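April, late, after supper

What a day! I have to get this down before I fall asleep, because we finally caught the arm doing the thing it's been doing to us all month.

Background, for when I reread this and have forgotten everything: the job is taking old desktop towers apart and putting them back together, and the sore spot has been memory. Run 36 stopped dead this morning with a force fault, halfway down, gripper right over the slots. I hit the stop, walked over, and for once I left everything alone and just looked. (Progress! In March I would have yanked the module out and lost the evidence.) 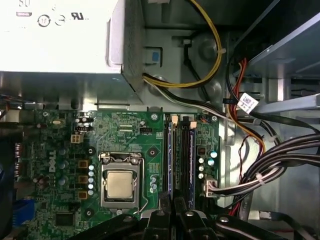 So my theory was cables. I've been blaming cables since the Venstead trip. Montserrat said no, look at the log, the push back starts too early for a cable, and it climbs in a straight line. She was right, and I was so happy to be wrong that I bought the coffee. The arm was coming down a hair off to one side, so the module landed on the edge of the slot and the controller kept pushing until the limit tripped. Thank goodness for the limit. I dropped it last week after the Zirnside board got cracked, and today it earned its keep.

We spent the afternoon on slow approaches, quarter speed, my hand on the stop button the whole time.

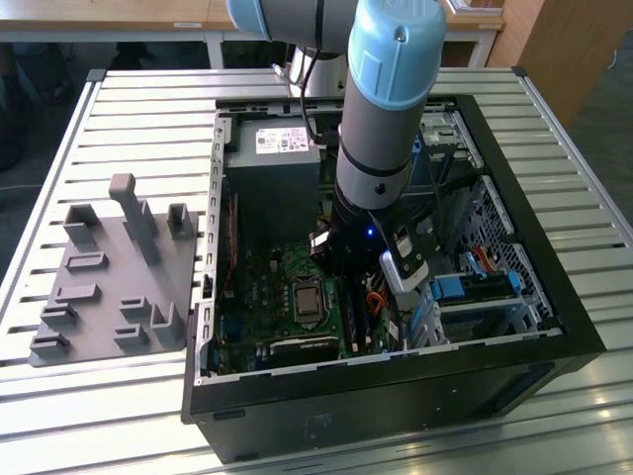 Over the memory slots, going slow.

Four more tries and the same fault on every one, which is wonderful, because a fault that repeats is a fault you can chase! The offset file was the old one. It got copied back in when we restored the Plovska settings, and I'm the one who did the restoring. Oh well. New rule on the whiteboard: after a restore, touch off on the case before anything moves.

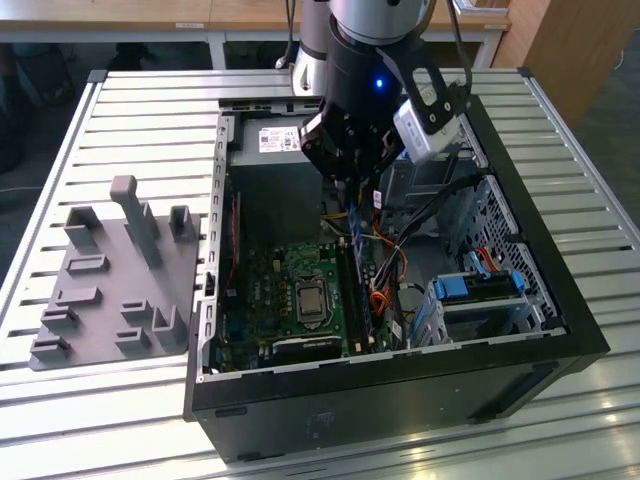 Inmaculada Cantero wrote back at five to say the rule is fine but a whiteboard is no safeguard, and she wants the program to refuse to start if the offsets are older than the last restore. Good idea, annoyingly good. I can do it in the morning.

Still to do: write up the fault, order a spare module, call Beltrán about the cracked board.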